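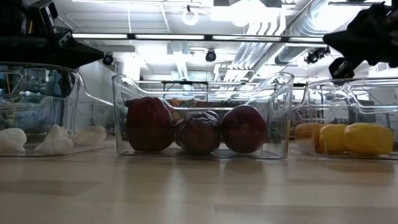
## 3. Setting up the dehydrator

This section covers placing the Presano on the counter, the first empty run, and loading the trays. Read it through once before you plug anything in. The electrical ratings are on the plate under the base, next to the serial number.

### 3.1 Choosing a spot

1. Set the dehydrator on a flat, dry surface that can take some warmth. Stone, tile and sealed wood are all fine. Do not use a tablecloth or a plastic mat.
2. Leave a hand's width of space behind the rear vent and the same on both sides.
3. Keep the unit away from the sink and out from under wall cabinets. Warm, damp air leaves through the back for hours at a time.
4. Plug the cord straight into a wall outlet.

**Caution:** Do not run the dehydrator from a power strip or a light-duty extension cord. If the plug feels hot during use, switch off, unplug the unit and have the outlet checked.

### 3.2 First run

The heater carries a thin coat of oil from the factory. Burn it off before any food goes in.

1. Take out all trays, the drip sheet and the packing card behind the fan guard.
2. Wash the trays and drip sheet in warm, soapy water. Dry them fully.
3. Close the door with the trays out. Turn the dial to its highest mark and set the timer for 40 minutes.
4. Open a window. A light smell is normal on the first run and should not come back.
5. When the timer ends, let the unit cool with the door open, then wipe the inside with a damp cloth.

If you see smoke, stop the run and unplug the unit. Check that the packing card is out. It is gray and easy to miss against the guard.

### 3.3 Preparing food

Cut everything in a batch to the same thickness. Uneven slices are the usual cause of a tray that is brittle at one end and leathery at the other.

- **Garlic and onions:** Peel, trim the root end, and slice thin. Dry these alone, as the smell moves into anything else in the cabinet.
- **Apples and pears:** Core and slice. Dip in water with a little lemon juice if you want to keep the color.
- **Tomatoes:** Slice crosswise and blot the cut sides with a towel.
- **Soft herbs:** Leave on the stem. Strip the leaves after drying.

### 3.4 Loading and starting

1. Spread the food in a single layer with small gaps between pieces.
2. Slide in the trays from the bottom up. The raised edge faces the door.
3. Put the drip sheet on the lowest rail when drying tomatoes or other wet fruit.
4. Close the door until the latch clicks. The fan will not start with the latch open.
5. Set the dial using the chart inside the door, then set the timer.
6. Halfway through, swap the top and bottom trays and turn each one front to back.

**Note:** The timer shuts off the heater first. The fan keeps going for a few minutes to cool the cabinet. Leave it plugged in until the fan stops.

### 3.5 Checking and storing

Take out one piece and let it cool before you judge it. Warm food always feels softer than it is. Garlic and onion slices should snap. Fruit should bend without feeling sticky, with no moisture at the break when you tear it.

Let the whole batch cool on the trays, then pack it in airtight containers. Look at the containers daily for the first week. If there is fog on the inside, return the food to the trays and dry it longer. Throw out anything with mold on it, along with the rest of that container.

Cleaning the fan guard and replacing the door seal are covered in section 4.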